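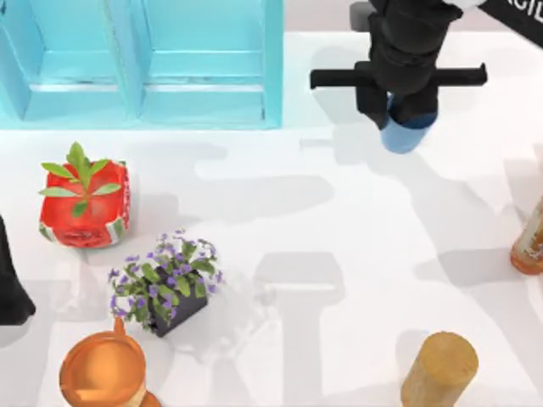

*Light blue compartments, white tabletop*

# Flurent Surface Cleaner Concentrate, 1000 ml

Flurent is an unscented liquid cleaner for smooth indoor surfaces: plastic shelving, sealed countertops, painted cabinets, tile and refrigerator interiors. It is sold as a concentrate and mixed with tap water before use. It removes fingerprints, light grease, dust film and most dried drink spills. It is not a disinfectant.

## What you get

- One 1000 ml bottle of concentrate
- One measuring cap, marked at 5, 10 and 20 ml
- Mixing label to stick on your own spray bottle

The spray bottle is sold separately under the Ivport name. Any clean 500 ml sprayer with a working trigger will do.

## Mixing

| Job | Concentrate | Water |
|---|---|---|
| Daily wipe-down | 5 ml | 500 ml |
| Greasy shelves, cabinet doors | 10 ml | 500 ml |
| Floors, by bucket | 20 ml | 4 liters |

At the daily strength, 1000 ml of concentrate makes enough for 200 fills. Put the water in first or the bottle will fill with foam. Mixed cleaner keeps for 60 days at room temperature. After that it should be poured down the sink with running water. 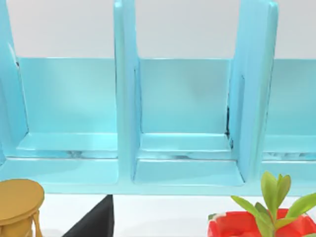

**Khoury**

## Cleaning shelves and dividers

Take everything off the shelf and brush out loose crumbs. Spray the cloth, wipe the back panel first, then the sides, then the base. Corners with a rounded edge can be done with a folded cloth. For square corners use a soft toothbrush.

Leave the greasy-shelf mix on for two minutes before wiping. Do not let it dry on glossy plastic, where it can leave a dull film. If it does, wipe again with plain warm water and dry with a lint-free cloth. Shelves that hold uncovered food or drinking cups need a rinse every time.

## Do not use on

- Unsealed wood or stone
- Waxed floors
- Leather
- Screens with an anti-glare coating
- Bare aluminum

Test a hidden spot first on painted surfaces less than 9 weeks old.

## Storage and safety

Keep the cap closed and the bottle upright, out of reach of children. Store above freezing. Concentrate that has turned cloudy in the cold will clear again in a warm room; shake before measuring. Wear gloves when handling it undiluted. If it gets in the eyes, rinse with water for 15 minutes and get medical advice. Do not mix with bleach.

## Ordering

Single bottles ship from our Clisbridge warehouse. Cases hold 9 bottles. For orders over 100 bottles, write to the sales desk for freight pricing. Unopened bottles can be returned within 60 days.

Page updated 2021-10-28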